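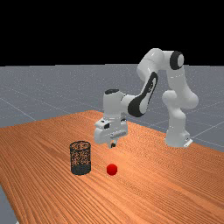
Re: [zelis-admins] Shared mailboxes vanish after password change

Hi Tegwen, and hello to everyone else following along,

Sorry for the slow answer, November has been a busy month over here and I wanted to try it on our own server before I said anything silly.

Tegwen Beddoe wrote:
> We moved 431 accounts to Zelis over the summer and it has mostly
> been lovely. But when someone changes their password, their shared
> mailboxes drop out of the folder list, and only come back after
> they sign out everywhere. Is there a setting I missed? I would
> rather not ask 431 people to sign out of their phones.

You didn't miss it, it's just in a funny spot. Zelis keeps two tokens for each user, one for their own mail and one for anything shared with them. A password change renews the first one right away, but the second waits for the nightly job. Signing out everywhere clears both, so your folks get their folders back that way.

What you want is under Directory > Delegation > Refresh. Switch it from "scheduled" to "on credential change", save, and restart the sync service (I forgot the restart the first time and spent a good part of my morning wondering what I'd done wrong!). I tried it with 2 test accounts and then with our front office, which has 151 people, and the shared folders stayed put for all of them.

One thing to watch if you still run the Gullava connector: it reads the old setting at startup, so restart that as well. We have more than 3,000 shared folders and the first refresh took most of a lunch hour, so I'd pick a quiet time, maybe 6 in the evening.

Do let us know how you get on, and if the phones still act up, send me the sync log off-list and I'll gladly take a look.

Warmly,
Benmoussa
Mail and accounts, Jusolden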